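Rinitz Homes Opens Leasing at The Flustimero, a Building With a Laundry Room on Every Floor

Former button warehouse returns to the rental market in August with 57 apartments and one very slow elevator

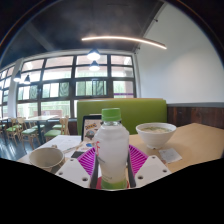
What's on offer

CHIN, August. Rinitz Homes today began taking applications for The Flustimero, a four-story brick building on Stullex Street that spent most of its working life full of buttons and will now be full of tenants. There are 57 apartments, a mix of studios, one-bedrooms and a small number of two-bedrooms that the architect describes as "generous" and the leasing office describes as "two-bedrooms."

Every apartment has a window that opens. Renters who have toured other new buildings in Chin this year will understand why that gets its own paragraph.

Kitchens come with a full-size stove, a refrigerator that fits a sheet cake, and a drawer beside the sink that opens without hitting the dishwasher. The original maple floors were kept on floors two through four. They creak. Rinitz Homes spent a good part of its spring budget on making them creak less and would like that noted.

A word from management

"We looked hard at what other buildings were calling amenities," said Diane Li, director of leasing at Rinitz Homes. "One had a meditation pod. One had a wall of fake grass with a neon sign in it. We asked people on our waiting list what they wanted, and they wanted somewhere to put a bicycle and a laundry room they could reach in slippers. So we built those and went home."

Li added that the roof deck will open once the railing passes inspection, and that she has stopped guessing when that will be.

The numbers

Monthly rent includes water, trash pickup and heat. Electricity and internet are the tenant's business. The security deposit is one month's rent, and the application fee is $50 per household, charged once, however many times the household changes its mind about which floor it prefers.

Bicycle storage is in the basement, behind a door that locks. The basement measures 3,448 square feet, which sounds better than it is, as the boiler has claimed the best corner. Storage cages are available down there too, first come, first served, and tall enough for skis.

Parking is on the street. The company considered promising otherwise and was talked out of it by its lawyer.

Pets

Cats and dogs are welcome, with no breed list and no monthly pet rent. Two animals per apartment is the limit. Birds are a conversation. Applicants with a parrot should mention the parrot before signing, a lesson carried over from a previous Rinitz property and not discussed further here.

Getting around

The 192 bus stops across the street and runs until midnight. The Chin public library is a short walk north, next to a hardware store that still cuts keys while you wait. For groceries there is a market at the corner of Stullex Street and the canal path, and a larger one past the bridge for people who need more than one kind of mustard.

The elevator is original, fully inspected, and in no hurry. Tenants on the second floor will be faster on the stairs. Tenants on the fourth floor may want to bring a book.

Tours and applications

Tours start at 10 a.m. and leave from the front lobby, where the button company's old brass mail slots are still on the wall and still labeled for departments that no longer exist. Walk-ins are fine. Applications can be filled out on paper in the leasing office or through the building's website, and both go to the same desk.

About Rinitz Homes

Rinitz Homes buys older commercial buildings and turns them into rental apartments, usually a little later than planned. It manages all of its own properties and answers its own phones.

Media contact

Diane Li, Director of Leasing, Rinitz Homes
Leasing office, The Flustimero, Stullex Street entrance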